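Bretbridge Community Kitchen
Progress report to the Gakel Fund, second period, ending October

The home cooking course is now in its second period. We ran 23 evening sessions out of the 24 we had planned. The missed one was lost to a broken water heater and has been moved to next month. Each session starts at 6 and finishes with everyone eating what they made.

Meals cooked and eaten or taken home came to 435. Soups and bean dishes were the most popular, and the lentil and tomato soup has been cooked more than anything else. Bread was harder. The first recipe needed two rises and did not fit into an evening, so we switched to a soda bread and a skillet flatbread. Both are now in the recipe packet.

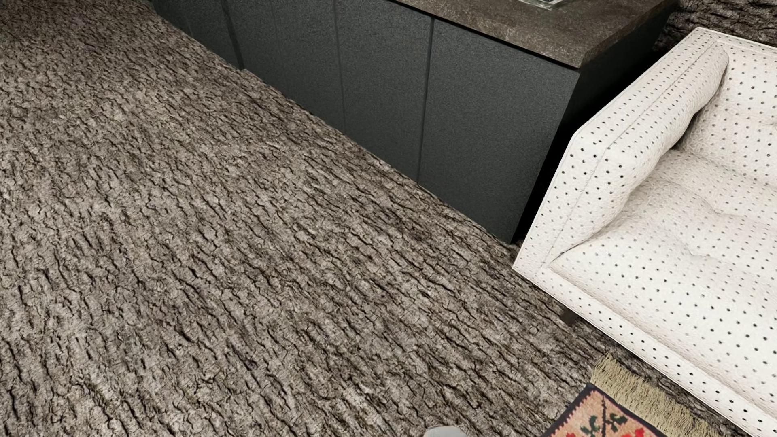
Low cabinet and sofa, seen from above.

Spending is close to plan. Dry goods came in under budget after we moved the flour, rice and bean order to Fuchs and started buying in 20-pound sacks. Fresh produce went over, mostly on peppers and salad greens in the first weeks. We now write the menus after the produce price list comes out - it takes a little more time but the weekly bill is steadier. We also replaced two stockpots and bought a second kitchen scale, both from the equipment line.

The recipe packet has grown to 20 recipes. All of them can be made on two burners, and all but three need no oven. Quantities are given in cups and in ounces. People asked for smaller batches, so most recipes now have a version that serves two. The pie crust page still needs work and has been left out for now.

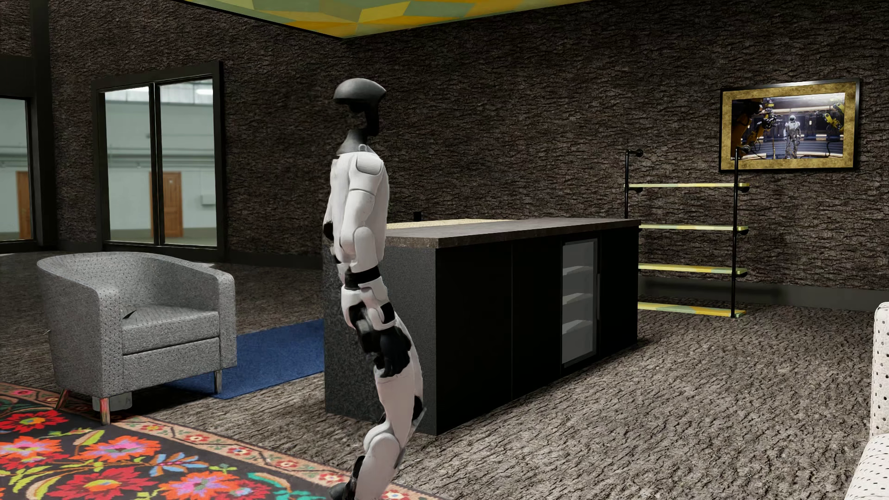 White and black humanoid robot, side view.

Two things are behind. The freezer labeling guide is still a draft, and the knife skills evening at the Flonitau site was put off until the new cutting boards arrive. We expect to finish both in the next period.

Plans for the next period:
- 6 baking evenings, using the soda bread and a plain oat loaf
- a session on using up leftovers, with fried rice and frittata
- a short survey on which recipes people have made again at home

We are not asking for any change to the grant amount. We would like to move what is left in dry goods over to fresh produce, and need your approval in writing before we do so.

Related
First period report to the Gakel Fund
Skillet flatbread, revised recipe
Flonitau site: kitchen hours

4 shares | 2 comments

Bretbridge Community Kitchen | Contact us | Back to top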